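Ballarska short-stay units, bedroom safety check
Unit 7, main bedroom
Date: Wednesday, March 18, 2026
Checked by: Arnout Cuypers
Form supplied by: MacLeod Property Services, bedroom sheet, version 5

Codes: OK / FIX / ASK. I have added comments where the code by itself would flatter the room.

1. Door opens fully and latches
OK. Latches on the second push. The January sheet says "door adjusted". I would like to know which direction.

2. Smoke alarm present and tested
OK. Pressed the button and it screamed. The sticker for the replacement date is blank, so ASK. I don't accept "fairly new" as a date.

3. Bed frame stable, no movement at joints
FIX. Leaned on each corner in turn. The corner nearest the door gives a little and creaks. The Fastau assembly sheet calls for a re-tighten after the first month of use and there is no initial against that line. The January sheet has a tick for "bed", which could mean the bolts were checked or could mean the bed was there.

4. Headboard secure
OK for now. Grey padded panels with a light wood trim. Pulled it toward me and it held. Check it again when the corner bolt is done.

5. Mattress and sheet
OK. Sheet is smooth enough for an inspection and too wrinkled for a guest, particularly at the far corner. Remake before handover. Puvar's laundry invoice for the quarter is $2,601 and for that I expect sheets that fit.

6. Wall behind bed: marks, fixings, loose items
FIX. See comments under the photo. 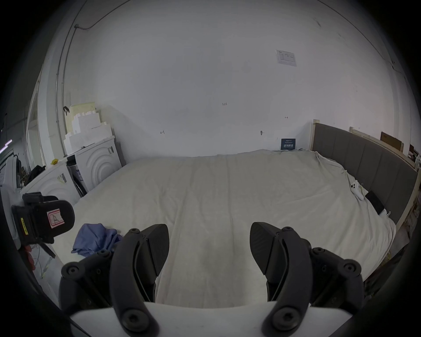
Unit 7, bed and back wall. Item 6 refers.

6a. Pencil marks. "1.25" is written on the plaster, with an H-shaped mark either side. I take it for a setting-out measurement, but the job book has nothing planned for this wall. If something is going up above a sleeping person I want to see the fixing method first, in writing. If nothing is going up, rub it out.

6b. Small dark fixture in the plaster, below the right-hand mark. ASK. Find out what it is for. If it does nothing, take it out and fill the hole.

6c. Paper notice taped up on the right, crooked. If it's the guest information, it belongs on the back of the door in a proper sleeve. If it's a work sheet, it should leave with the work.

6d. Dark card with white lettering, standing against the wall at the head of the bed. Remove or file.

7. Stored items and trip hazards
FIX, and the one I care about most. Wooden frames and boards are leaning on the wall behind the headboard, one brown board propped at an angle. I was told they are "stable where they are". So is everything until a kid pulls on it. Lay them flat or take them to the shed, and clear the shelving on that side at the same time.

8. Personal or loose items on furniture
FIX, minor. White game controller on the sheet near the headboard. If it belongs to the unit, put it on the inventory, where I can't find it. If it doesn't, lost property, with a tag.

Result: not passed. Items 3, 6 and 7 need to be closed before the next booking, with a name against each. "Done" without initials will be read as not done.

Reinspection takes roughly 20 minutes if the boards are gone, and I won't start it if they aren't.

Signed: A. Cuypers
Copy to: MacLeod office, Ballarska site folder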